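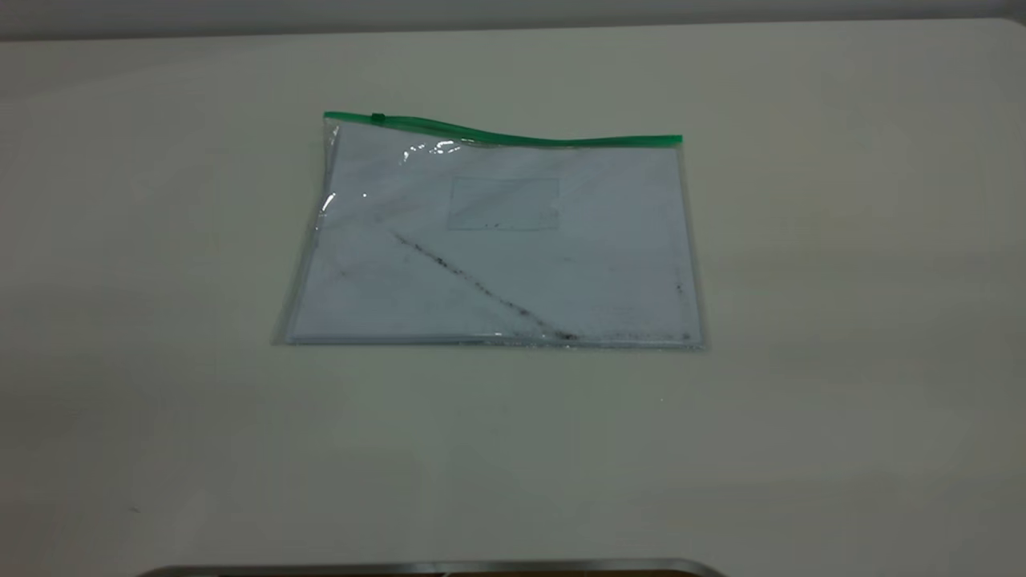
Fig. 1. Clear zipper pouch, green slider closure.

PACKAGING BASICS, HANDOUT 4
Flexible packs: films, seals, closures

Read before lab. Bring the handout with you, I won't have spare copies.

1. Where we are

Last time rigid packs — jars, tubs, cartons. Now flexible. Bags, pouches, sachets, wraps. Main thing to get straight early: a pack is a film plus seals plus (sometimes) a closure. Three separate decisions. Students mix up seal and closure every year. Seal = made once, by heat or glue, meant to stay shut until somebody tears it. Closure = meant to be opened and shut again. Zipper, twist tie, sticky flap.

2. Films

Polyethylene (PE). Soft, cheap, seals easily at low heat. Good at keeping moisture out, poor at keeping oxygen out. Bread bags, freezer bags, liners.

Polypropylene (PP). Stiffer, clearer, crackles when you crumple it. Higher melting point than PE. Pasta bags, snack wrap, usually as a layer.

PET. Strong, holds print well, takes heat. Doesn't seal well to itself so it usualy goes on the outside with PE on the inside.

Nylon. Tough, hard to puncture. Decent oxygen barrier when dry, worse when humid. Vacuum packs for meat and cheese.

EVOH. Very good oxygen barrier, hates water. Always buried between other layers.

PVC. Older soft pouches, stationery sleeves. Plasticizer can move into whatever touches it. Don't use for food work in this course.

You can't tell a film by looking. Clear could be any of the above. Use the density test from handout 2 (float or sink in water — PE and PP float, PET, PVC and nylon sink). Cut a sample with no zipper and no print on it, and rub off the air bubbles or a sinker will float on you.

3. Barrier

Two numbers on a data sheet: water vapor rate and oxygen rate. Lower = better barrier. Check the test temperature and humidity before comparing two sheets. If they're different the comparison means nothing. Sarnilis case from the reader: team picked a film off the dry oxygen figure, product was packed damp, crackers were fine and the cheese went off. Go back over it, it comes up again in week 5.

Thickness helps but not forever. Double the thickness of one layer and you cut the rate through that layer by half, more or less. Pinholes and bad seals ignore all of this.

4. Heat seals

Three settings: temperature, time, pressure. Change one at a time and write it down.

Too cool — layers peel apart with no effort.
Too hot — film thins at the edge of the seal, tears there.
Dirty — crumbs or powder trapped, leak channel.
Wrinkled — same, a channel runs along the fold.

Peel vs. lock. A peel seal is weak on purpose (chip bag, yogurt lid). A lock seal should be strong enough that the film gives first. Decide which one you want before you touch the dial.

5. Zippers

Press-to-close: a rib on one side, a groove on the other, run your thumb along. Slider: a small tab rides the track and pushes the profiles together or apart. Easier for stiff hands, costs more, uses more plastic. Common weak spot is the end, where the track meets the side seal and has to be flattened.

A zipper is not a barrier. Keeps crumbs in and most of the air out, that's all. For shelf life you need a heat seal too, with the zipper for after opening. The Solberg coffee bag in the reader does this, seal above zipper, tear notch between.

Recycling: zipper in the same plastic as the film is best. Mixed layers are a headache for the sorting plant. More in the Brindeo reading.

6. Lab

Cut 4 strips across a seal, same width each. Pull by hand first to get a feel, then on the tester. Record peak force and how it failed: peel, tear at edge, tear in film. The failure type matters more than the force, and I'll grade it that way.

Then water test. Fill pouch a third full, close, dry the outside, turn upside down over a paper towel. Note where the first drop shows up. Repeat with the closure worked 57 times (yes, all of them, take turns).

Reader code for the Sindemix data sheet is 2637. Type it in the library search box, don't go through the course page, the link is brokn.

Lab sheets in the tray by 4 pm. Units on everything. Next: labels and adhesives, read the first half of the chapter, skip the part on inks.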